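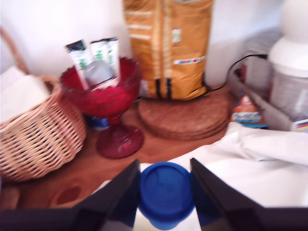

Basket and red glass dish on the table.

Grovex Tackle Shield - senior size

Contact pad for club rugby training, seniors and colts. Curved face, two grab handles at the back plus forearm strap. Foam core is 115 mm thick. Cover wipes clean, wich matters in October.

Weight - light enough for a hooker to hold for a full session. Props will moan anyway.

Colours: navy or bottle green. Red out of stock til the next delivery. Club crest printing can be done, min order six shields, send artwork to Slavica Hodžić in the shop.

Price £43 each. Junior size listed seperately, same cover, thinner foam.

Not for scrummaging. Wants the Bresaton sled for that, or the big upright bags. Don't leave shields out overnight, seams go. Spare straps kept in stock, screws not needed, they thread through.

Works well for: clear-outs, low tackle drills, pick and go. Arben Nikolovski uses them with his under-18s and has reordered twice.

Delivery 3 to 5 working days, mainland only. Bigger orders come on a pallet so somebody needs to be in - leave a phone number. Returns within 30 days if unused and still bagged.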